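Bench Robots Forum > Teaching and Demonstrations > Leader arms or hand guiding for trash bags?

gantry_goose
Posted Sunday, 9:14 am

So I've been trying to teach my two-arm setup to put a liner in a round trash can and I'm starting to wonder if I picked the wrong way to teach it. I have 772 demos on disk, all teleop, all recorded by me with a pair of leader arms (the Lurkley ones, the cheap kit before they changed the wrist). The policy does the reach fine. It does the first grab fine, most of the time. Then it gets to the part where you have to work the bag down over the rim and it just sort of pets the plastic. Very gently! For as long as I let it!

Before I sit down and record even more, has anybody here done floppy plastic by hand guiding? Like grabbing the real arms and walking them through it in gravity comp? My thinking is that I can't feel anything through the leaders, so I pinch too much bag or none at all, and the policy is learning my fumbling.

If it matters: parallel grippers both sides, head camera plus wrist cameras, can is on carpet against a wall.

solderfume
Posted Sunday, 9:41 am

Hand guiding, all day. I switched in October after a winter and a summer of leaders and I'm not going back. You can feel the bag catch on the rim. With the leaders you're watching a screen and guessing, and thin black plastic on a camera looks like a hole in the universe.

The downside is that your body is in the way. I stand behind the shoulders and reach over, and even so my sleeves are in every wrist camera clip I own.

mrs_backlash
Posted Sunday, 10:02 am

Gonna disagree with solderfume pretty hard here. The sleeves are the whole problem. If your hands are in the wrist view while you teach and they're gone when the policy runs, you've trained it on a picture it will never see again. I lost most of a spring to that with a towel task. Policy would drive right up to the towel and wait. I'm convinced it was waiting for my thumb to show up.

Also two arms, gantry_goose. How are you going to hand guide two arms at once and close both grippers? You've got two hands and they're both busy.

solderfume
Posted Sunday, 10:10 am

Foot pedals. Left pedal closes left, right pedal closes right. It's like playing the organ, badly.

And you can replay! Guide it once with your hands, save the joint angles, reset the can, replay the motion with nobody in view, and record the cameras on the replay. Clean video, and the motion came from a person who could feel the bag.

mrs_backlash
Posted Sunday, 10:19 am

Replay on a trash bag?? The bag never lands the same way twice. You shake it open and it's a different object. Replay works for pegs and drawers and mugs. I would love to see a replay rate on liners, and I mean that as a sincere request and also a little bit as a dare.

solderfume
Posted Sunday, 10:33 am

OK fine. On liners it's bad. I keep maybe one replay in five and the rest get tossed. I still think those are better demos than anything I made on leaders, but I take the point that it's a slow way to live.

pluvthorpe_dan
Posted Sunday, 11:27 am

We run a room of these at Pluvthorpe (community workshop, not a company, please don't ask me for a job, people do) and everyone there teleops. What fixed plastic for us had nothing to do with the input device. Our operators were too good at rescuing things. Somebody would miss the edge, do a weird little wrist flick, catch the bag on the way down and keep going, and it all got saved as one good episode. The policy can't do the flick. It sees the miss and then has no idea.

Surachet Phromma wrote up our recording rules and the main one is that you go slow at contact and you stop moving before you close. Full stop, then close. Then a beat, then pull. It feels ridiculous when you're doing it. Pinching on the fly looks smooth and natural and the grasp frames end up smeared over whatever the hand was doing.

I'd try 50 new ones like that before touching the hardware.

gantry_goose
Posted Sunday, 11:45 am

Oh no. I am absolutely a flicker. I was proud of the flick.

Should I throw out the 772?

pluvthorpe_dan
Posted Sunday, 11:52 am

Don't delete anything. Go through and pull the ones where you rescued, keep them in their own folder, and train without them first. If the clean set is small, so be it.

mrs_backlash
Posted Sunday, 12:08 pm

Half agree with dan. I want rescues in there, just on purpose. Start an episode with the grip already missed, gripper closed on air next to the rim, and demonstrate backing out, opening, going again. Otherwise the first time it misses at run time it's in a place you never showed it. Your petting thing sounds like exactly that to me. It missed, it's near plastic, everything near plastic in your data is "keep doing rim stuff," so it does rim stuff forever.

tin_whisker
Posted Sunday, 12:40 pm

Has anyone tried the Drellent gloves for this? You wear a glove, do the chore with your own hand, and it maps to a gripper. I borrowed a set for a weekend and I loved them for mugs. For bags, hmm. I kept using my ring finger to tuck the plastic and the gripper does not own a ring finger. When I forced myself to only use thumb and pointer, I couldn't get a liner on either! Which was kind of a useful thing to learn. I had to go back and work out a two-finger way of doing it as a human before I had any business showing a robot.

solderfume
Posted Sunday, 12:51 pm

This is good advice no matter what gear you have. Tape your last three fingers down and do the chore. My spouse walked in on me doing this with kitchen tongs.

gantry_goose
Posted Sunday, 1:30 pm

Just did it with salad tongs, one in each hand, kneeling on the floor. Took me forever and I noticed something. I always use the off hand to hold the can still or to hold the far side of the bag. In my teleop demos the right arm mostly parks. I'm so busy with the left one that I forget I have a right one, and it just hangs out over the floor. So the policy has learned that the right arm is decoration.

mrs_backlash
Posted Sunday, 1:44 pm

That's super common with leaders. You look at one gripper at a time, and the other hand sags without you noticing. Look at your right arm's joint plot on a long episode and I bet it drifts downhill the entire time.

pluvthorpe_dan
Posted Sunday, 1:58 pm

A parked arm is okay if it parks in the same place and on purpose. Ours has a park pose we return to. Drifting is worse than parking. Steinarsdóttir's leaders (small maker, she posts here once in a while) have a brake you can set with your pinky so the idle side stays put while you think about the other one. I'm not telling you to buy anything. You can hack the same thing with a key on the pedal box that freezes one side.

gantry_goose
Posted Sunday, 2:06 pm

Freezing one side on a pedal is a thing I can do today, I have a spare pedal. Stealing it.

What about variety, though? I've been super strict, same can, same spot, same bag draped the same way, floor picked up between takes. Surely that's helping with 772 of them?

tin_whisker
Posted Sunday, 2:21 pm

Strict for the first 50 or so you're only debugging, sure. After that I'd move stuff. Leave junk around. Rotate the can so the bag seam comes out somewhere else. If the floor is spotless in every demo then one dropped piece of plastic is an alien landing as far as the policy is concerned.

mrs_backlash
Posted Sunday, 2:29 pm

I go the other way, ha. Pick the floor up until it works once end to end. People add variety way too early and then can't tell if it's failing from the clutter or from bad grasps. Get to boring success, then make a mess.

solderfume
Posted Sunday, 2:34 pm

Messy from day one, fight me.

pluvthorpe_dan
Posted Sunday, 2:50 pm

You two have had this exact argument in the drawer thread. For what it's worth, our order is grasp first, mess second, lighting last, and it could easily be wrong, it's just the order our first operators happened to do it in.

goose, one more on black plastic: get your operator screen brighter than you think. If you can't see the fold you're grabbing, you'll grab two layers. Two layers on a liner means you've pinched the bag shut, and then you're pulling a mouth closed while trying to put it over a can. I've watched people do it over and over and blame the gripper.

gantry_goose
Posted Sunday, 3:15 pm

Guilty of that one too. Okay. Plan for the week: rescue folder, freeze pedal, full stop before every close, brighter screen, and a fresh 200 split between normal starts and missed-grip starts. I'm staying on leaders for now, sorry solderfume. I'll try one evening of organ playing if the 200 doesn't move anything.

solderfume
Posted Sunday, 3:19 pm

You'll be back.

tin_whisker
Posted Sunday, 4:02 pm

Quick one from me since we're all here: where on the rim do you guys go in with the first pinch? I've been starting at the back by the wall and the forearm always ends up blocking my head camera.
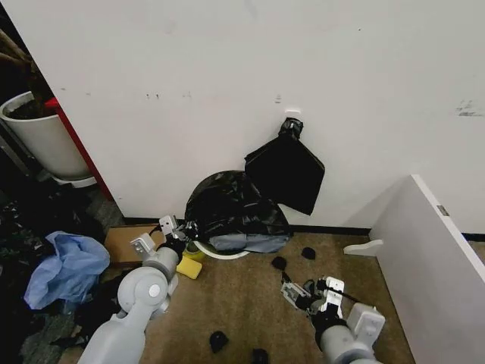 gantry_goose
Posted Sunday, 4:37 pm

First pinch is the thing I've changed my mind on the most, tin_whisker. I used to start at the back too, with the same forearm problem, and half the time I'd bump the wall on the way in. Now I go in low from the left, with the left fingers on the loose plastic near the rim, and I can still see the white curve at the front where the bag's been pulled away, so I know what's rim and what's bag. The right one is over the carpet on its side, pointed at the can, and that's the pose I'm going to try freezing with the pedal. I'm leaving the sponge and the little black scraps on the floor for now (one point to solderfume), but if the left wrist camera starts chasing the sponge I'm switching to mrs_backlash's way. The spare bag stays on its wall hook either way, I'm too lazy to move it. Going to do the missed-grip starts first while my knees still work, and I'll put the joint plots up when I've got them.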